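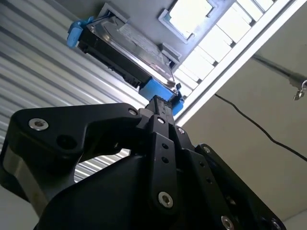

24 November 2018

Old office desktops have the best drive caddies. I will say it to anyone who stands still long enough! I have been taking apart and putting back together secondhand towers for three years now, and the thing that still makes me happy every single time is a hard drive that goes in and out of a computer without a screwdriver.

If you have only ever built with regular parts from a store, you may not know the kind I mean. The big office machines, the ones that get bought by the hundred and sold off when the lease is up, very often have their drives held in colored plastic. Blue is my favorite (blue usually means "go ahead, touch this"). You squeeze, you pull, the drive comes along. Then the plastic flexes a little and you have a bare drive in one hand and the holder in the other, and you didn't have to hunt for four tiny screws that have rolled under the radiator.

I wrote back in February that I wanted to get better at the slow, boring part of this hobby, meaning the taking apart. I used to rush it so I could get to the fun of booting something up. These days I think the taking apart is the fun. So this post is mostly about drives and cases, and if you came for benchmarks, sorry, maybe next time.

My usual order goes like this. Power cord out, hold the power button down for a few seconds, case on its side, panel off. Then I just look for a minute. Every manufacturer has its own opinion about where cables should run and I like to see what they were thinking before I start undoing it. After that the data cable comes off the drive, then the power connector, and only then does the caddy move. I did it in the wrong order once, on a machine I got from Elby Surplus over in Pritville, and pulled a drive with the data cable still on it. The little plastic tongue inside the connector snapped clean off. That was a perfectly good 500 GB drive and I still feel bad about it.

Wiggle the power connector, by the way. Side to side, tiny movements, hold it by the plug and never by the wires. Some of them have been sitting in place for nine years and they do not want to leave home.

Caddies come in a bunch of styles. There's the one-piece tray that bends around the drive with little metal pins going into the screw holes. There are rails, a separate piece for each side, and these are the ones that go missing, so keep them together! I have a coffee can full of rails that match nothing I own. And there are the cages where the whole thing swings up on a hinge to let you at what's underneath, which felt like magic the first time I opened one.
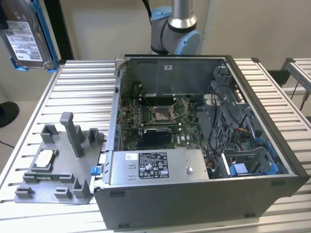 The other thing I love about these cases is how much sense the layout makes once you get used to it. Laying a tower down flat changes everything. Standing up, it's a dark cupboard and you are crouching in front of it with a flashlight in your teeth. On its side it's more like an open drawer. Your cables stay where you lay them, nothing falls on the board, and you can get both hands in. I put off doing it for ages because I didn't want to clear the table. Clear the table.

Look out for release latches, too. A little bit of blue plastic at the edge of a chassis is easy to miss if you're used to screws, and the natural reaction when something won't budge is to pull harder. Please don't pull harder! Go around the edges with your eyes first. I spent most of an evening on a Denau case trying to work out how the front came off, and the catch was right next to my thumb the entire time.

An empty processor socket deserves its own paragraph. If the pins are in the socket and not on the chip, they are extremely easy to bend and a real pain to straighten (I have done it, with a sewing needle and a magnifier, and it took me 60 minutes to fix one pin). Keep your sleeves away. Don't brush it, don't poke it, don't set a screw down "just for a second" anywhere near it. If you have a plastic socket cover from some other board that fits, pop it on while you're working on the rest of the case. I save every one I come across.

Same goes for the power supply in a different way. Unplug it, unscrew it, take it out, enjoy reading the label, but leave the lid on. I don't open power supplies and I don't think you should either unless it's your trade.

As for what happens to the drives, I keep them all until I've checked them. Each one gets a strip of masking tape with the machine it came from and the date I pulled it. I have 13 in the pile at the moment. I run the health check first, then a full wipe, and anything that shows reallocated sectors goes in the box for recycling. The good ones end up as backup drives or go back into rebuilt machines. The last tower I finished went to the Nwankwo Street library sale, with a freshly wiped drive back in its own caddy, and it slid home with that lovely click.

If anybody has a spare set of rails for an older slim Denau desktop, let me know in the comments. I have the left one. I'm also happy to swap for anything in the coffee can, and there is a lot in the coffee can.

Next post will probably be about case fans and whether it's worth cleaning and oiling the noisy ones. (I think yes!)

Filed under: hardware, old computers, taking things apart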